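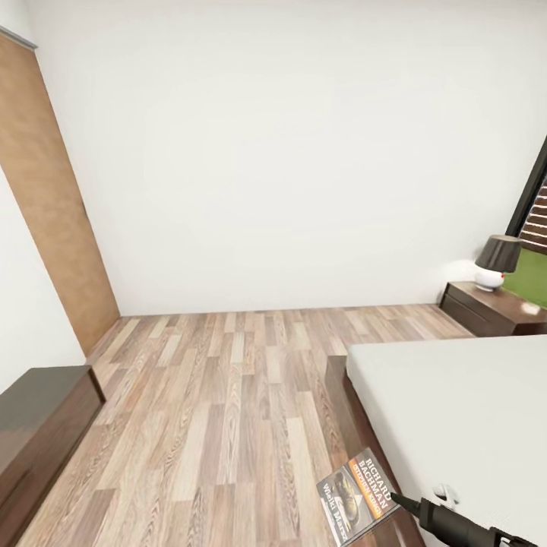 Ticket 564: pick-up practice for the Brever guest rooms, status open. Housekeeping now sets the tasks for the Aka robot ourselves, and I love this part of the job! The trouble is with flat things guests leave behind. In the simulated bedroom we used a paperback, Wielki Marsz, and a book tilted over the bed rail is a fair test for any gripper. Our target is 70 clean pick-ups out of 100. We're short of that with one arm.

Step 1. Try the same book with both arms, at the nightstand. Pinch from opposite sides and keep clear of the lamp. 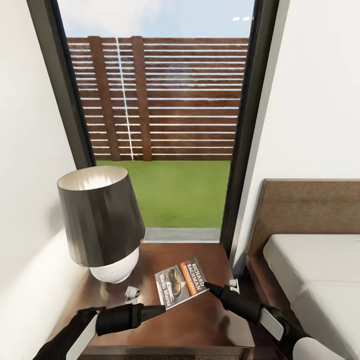
Step 2. Check the view when the robot faces away from the furniture. Plain wall and floorboards give it very little to go on, so please log the heading each time.
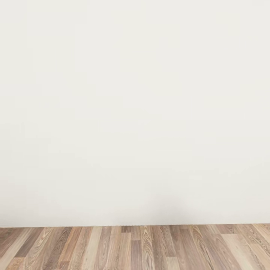 Reply, 4/25/20: We had the same at Malý and added a turn back towards the bed before every new task. Will the room staff still get the last look before a guest comes in?

Yes – that stays with us. What changes is the bending and reaching, and my back is delighted. Next on my list are the long, thin items,
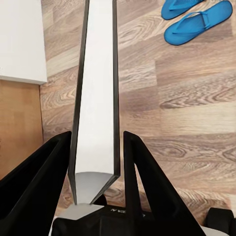
plus anything left on the floor near them, which I'd like the robot to steer round. I'll add those tasks tonight and leave the ticket open.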